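Home | Articles | Household | Laundry | Random page | Log in

We use cookies to remember your language. By staying on this page you accept them. OK

Washing of stuffed toys

The washing of stuffed toys is a part of home laundry in which plush animals, cloth dolls and similar soft objects are cleaned, by hand or in a washing machine. It differs from the washing of clothes, because a toy has a filling that takes up much water and gives it back slowly.

Suitability

Most plush toys with polyester filling can be washed in a machine. Toys with a music box, a battery, glued eyes or a filling of straw or wood wool are usually cleaned only on the surface. The care label, when it is still attached, is sewn in a side seam or under the tail. Old toys often have lost it, and then a small hidden place is tested first with a wet white cloth. This test is of special importance for toys in black and white, such as pandas and penguins, where the dark color can run into the light parts.

Preparation

The toy is brushed, open seams are closed with a few stitches, and ribbons are taken off. In many homes it waits for its turn in a laundry basket in front of the machine. A basket with openings in the sides lets the air pass. Cables and power strips on the laundry room floor should be kept away from water.
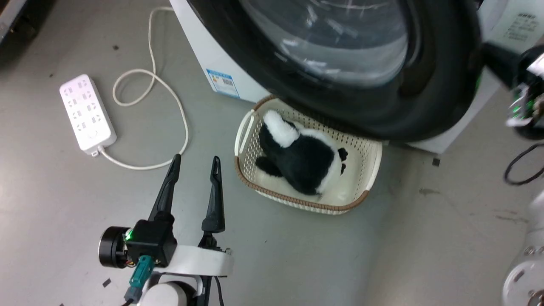 According to Cadi Morgan, the waiting is the hardest part with small children, and she would rather have them put the toy in the basket by themselves and choose the time of the wash. Her own rule is to begin before 8 in the morning, so that the toy has the whole day for drying.

Washing

The toy is commonly put in a mesh bag or a tied pillowcase. A gentle program at 40 degrees Celsius or less is used, with a small amount of liquid detergent and no fabric softener, which makes the plush flat. One toy alone can throw the drum out of balance, and a towel or two of similar color are added. In the household handbook of Zuzanna Cieślak, a short program of 17 minutes is given for toys with little dirt, followed by a second rinse.

In a front-loading machine the load is lifted and dropped by ridges inside the drum. Long fur can be pressed against the small holes of the drum during the spin, so a low spin speed is preferred. 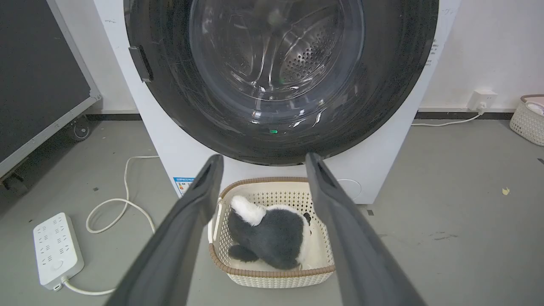
After the program ends, the toy is taken out soon and pressed between two dry towels. It is then pulled back into shape with the hands, beginning with the head and the paws. Twisting is avoided, as it moves the filling to one side.

Drying

Drying in air can take from one day to three days, depending on the thickness of the body. In July a small toy may be dry by evening. The toy is laid on a rack and turned several times. Hanging by the ears stretches the seams. When the outside feels dry but the toy is still heavy, there is water in the middle. Fur is brushed once while damp and once again when dry.

See also: Laundry basket; Mesh bag; Care label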